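Brasadham Early Learning Rooms
Toy and Activity Table Check – October
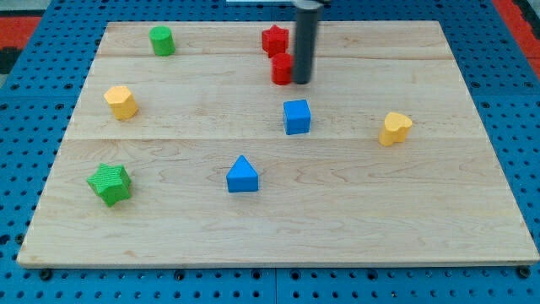
Shape blocks on the wooden board, Table 2.

Room: Bunting
Checked by: Cherry Mae Maglaya
Seen by: Kirsty Furnival
Form no. 184

1. Board surface smooth, no splinters
OK. Ran a cloth over the whole top, both ways. Nothing caught.

2. Seams closed and level
OK, watch. Two long seams across the board. A fingernail goes into the upper one at the left end but a sheet of card does not. Check again next month.

3. Front edge
Needs work. The bare strip along the front is a little sharp at the corner. Light sanding, fine paper only. Gerrit to do.

4. Board lies flat, does not rock
OK on the blue pegboard. Not tried on the low table.

5. Blocks free of chips and cracks
OK. The points of the red star were checked one at a time – these go first on this kind of set.

6. Paint or color coming off
OK. Rubbed the green cylinder, yellow hexagon and blue cube with a damp white cloth. No color on the cloth.

7. Small parts test
Pass. Every block tried in the test tube, none went in fully. Keep the set out of the under-threes room anyway.

8. Cleaned
Yes, wiped and air dried. Do not soak the board.

9. Pegboard holes clear
Not OK. Dried glue in several holes near the back. Khải has the scraper.

10. Storage bin and lid
Lid hinge split. Replacement asked for from Siretti, order 2550.

Result: may stay in use. Items 3 and 9 to be done before the next check.

Comment (K. Furnival): Agreed. Please put the sanding in the repair book too – the last one was missed.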